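J'avais promis à ma sœur que la Femier serait prête en novembre, et me voilà à neuf heures du soir, les doigts noirs, avec un carburateur Bolska en morceaux sur un vieux torchon. Une 92 cm³ de rien du tout ! Papa la démarrait d'un coup de talon, sans même poser son café.

Ayane Murakami est passée avec sa lampe et ses gicleurs. Elle a soufflé dans le 70, puis dans le 58, elle a fait la moue.

– Ton père roulait avec lequel ?

Bonne question. Je suis allé fouiller dans le carnet.

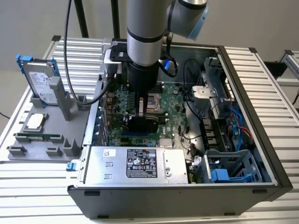
Le carnet sentait encore l'essence. Entre une vidange et un numéro de téléphone barré, il avait noté au crayon : « gicleur 70, sauf s'il pleut ». Ayane a ri tellement fort que le chien s'est levé.

On a remonté le tout, bougie neuve, câble graissé, et j'ai kické comme un idiot pendant un bon quart d'heure. Rien. Puis une toux – et rien encore. Ayane s'est penchée, a ouvert le robinet d'essence et m'a regardé sans un mot.

Au coup suivant, la Femier a réveillé toute la rue. J'ai appelé ma sœur et j'ai tendu le téléphone vers le pot d'échappement.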